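Walked the whole place in December before the first guests of the season, clipboard in one hand and coffee in the other. I do this twice a year at Prirkmont, our little rental house up the hill, and I type up my comments afterward so I can find them next time (the paper copy always ends up in the truck). Boxes with an x are done and fine. Empty boxes still need me.

## Kitchen

- [x] **Stove burners light on the first try.** All four did. The back left one is a bit lazy, but it lit.
- [x] **Range hood filter clean.** It is now! It was pretty disgusting when I started, and I ended up soaking it overnight.
- [ ] **Fire extinguisher charged and on its hook.** Needle is in the green, but the hook is loose in the drywall. Needs a proper anchor.
- [x] **No cords near the sink.** Moved the toaster to the other outlet. It'll be back by the sink within a week, I know how this goes.
- [x] **Fridge seal.** Did the dollar bill test all the way around the door and it held everywhere.

## Tables and chairs

- [x] **Tables steady, no wobble.** I lean on every corner with my full weight. One foot got a new felt pad.
- [x] **Tablecloths don't hang low enough to grab or trip on.** I'm fussy about this one because we get a lot of families with toddlers. The light blue one with the daisies passes, though it wrinkles if you so much as look at it.
- [ ] **Chair screws tight.** Two of them turned under my fingers. I tightened both, but I want to look again after people have been sitting in them for a while.

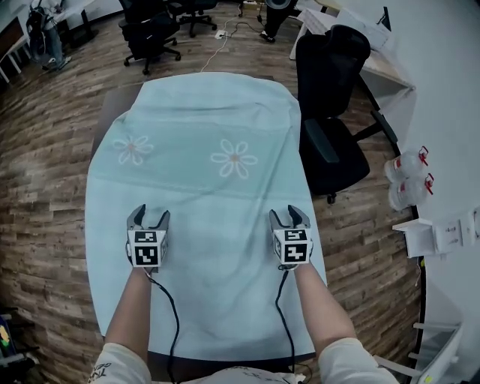
*Table check: the blue daisy cloth, wrinkles and all.*

## Heat and air

- [x] **Furnace filter changed.** Wrote the month on the cardboard edge with a marker. Best habit I ever picked up.
- [x] **Carbon monoxide alarms, 2 of 2 tested.** One upstairs, one by the furnace closet. Both loud enough to send me back down the ladder in a hurry.
- [x] **Smoke alarms tested.** Fresh batteries in every one whether they needed it or not.
- [ ] **Wood stove.** The Kjærgaard is a lovely old thing and I'd marry it if I could, but the rope around the door has gone flat on the hinge side. New rope before anybody lights a fire. I've taken the matches out and left a note on the door.
- [x] **Space heater.** Threw it out. The plug was brown on one side and I didn't feel like arguing with it.

## Bathroom and laundry

- [x] **GFCI outlets trip and reset.** Yes to both.
- [x] **Hot water not scalding.** I ran the tub tap for a few minutes and checked it with the kitchen thermometer. It was a little hotter than I like, so I turned the heater down a notch and tried again after lunch - much better.
- [ ] **Dryer vent.** Cleaned the inside end. The outside flap sticks open and I could feel cold air coming in. Cirnier sells the flap by itself, part 681, so I'll order one along with the stove rope.
- [x] **Grab bar by the tub.** Hung off it like a kid on a playground. Solid.

## Linens and soft stuff

- [x] **Curtains clear of the baseboard heaters.** Had to hem the pair in the small bedroom by hand, and please don't inspect my stitching.
- [x] **Cloths and throws checked for scorch marks and holes.** Everything pale gets looked at near a window, where the marks show up. I sort them into keep, mend and rag.
- [x] **Rugs flat, with grip pads under them.** The hall runner had crept again. Fresh Jollo pad under it, trimmed so it doesn't stick out the sides. 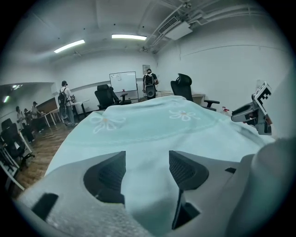

*Pale cloth, close up.*

## Outside

- [x] **Steps and railing.** One post had a little give, so I put in a longer bolt.
- [ ] **Porch light.** Comes on at dusk, then goes off again around 7 p.m. for reasons of its own. I suspect the timer.
- [x] **Sand bucket full.** Scoop included this time.
- [x] **Water meter.** Read 3,254 when I shut everything off and the same number an hour later, so no leaks that I can find.

Still to do before the keys go out: extinguisher anchor, chair screws again, stove rope, dryer flap, porch timer. The stove rope comes first.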